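Before you sign for the arm
2018-06-11

The purchasing manager at Skodum, a contract packer of drinks and dry goods, has spent since May reading quotes for a single robot arm. She isn't in a hurry. "Everyone quotes you the arm," she says. "Then you ask what it'll hold things with, and out comes another price list."

Bornis wanted 28 thousand for theirs, gripper included, training extra. Gasser came in lower but would only commit to 300 picks an hour, and put that in small print. "I've got people on the line who do 400 and can spot a dented can as well. So what am I paying for?"
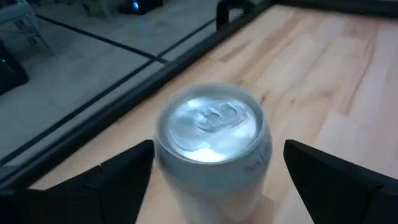
Her main quarrel is with payback figures. Both firms promised the money back inside a year and a half, and both, she says, had assumed the thing would never stop. She has redone the sums with stoppages, spare fingers and a service visit every 6 months. "It came to more than three years. I sent it to them. One hasn't replied."

What about Porudex, who rent by the month? She pulls a face. "Fine for a trial. Read the bit about who pays for carriage when you send it back."

She has left a line in next year's budget, with no supplier's name against it. "They can come here and run it on our cans, for a full shift. If they won't do that, I'll keep the money."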